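Small Things in Foil
Teaching two-handed robots to handle candy, one grasp at a time

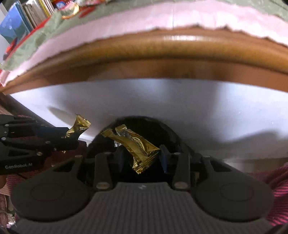 The group at Fandley picked wrapped candy for its latest round of work after a year of blocks and cups. Blocks don't change shape when they are squeezed. A foil wrapper does, and it throws light back at a lens in a way that makes the edges of the candy hard to find.

The project is called Curkonance. Its method is simple to describe. A person holds a gripper in each hand and does an ordinary job with them at an ordinary table. The grippers record the view from just behind their own fingers, along with how far the fingers are open. Later a model is trained on those recordings and run on a pair of robot arms fitted with the same kind of fingers.

The model gets no floor plan and no view from the ceiling. It has only what the grippers see. With a very wide lens, that covers the candy between the fingers, a good part of the table and often the other gripper coming in from the side. The Fandley group says that last part matters most. When two hands work close together, each needs to know where the other one is.

For the candy task the group collected 2910 recordings in homes and offices. Of these, 294 were thrown out, most for dropped frames or a clock that drifted between the left and right grippers. The rest went into training without hand labels.

Testing took place at Stiteck, a small lab that had no part in the collecting. Its staff ran 200 trials on a table the model had never seen. The arms had to pick up two candies, one in each gripper, and put both in a dish. They managed it in some 40 percent more trials than an older model trained on a single gripper's view.

The failures were mostly of one kind. The fingers closed on the twisted end of a wrapper instead of the middle, and the candy swung loose on the way up. Aguiar, the software that scores each grasp before the arms lift, often rated these as good. The group thinks it trusts the shine of the foil too much and plans to give it finger force readings as well - a change that means new wiring in both grippers.

Soft bags come next. Stiteck has asked for zippers.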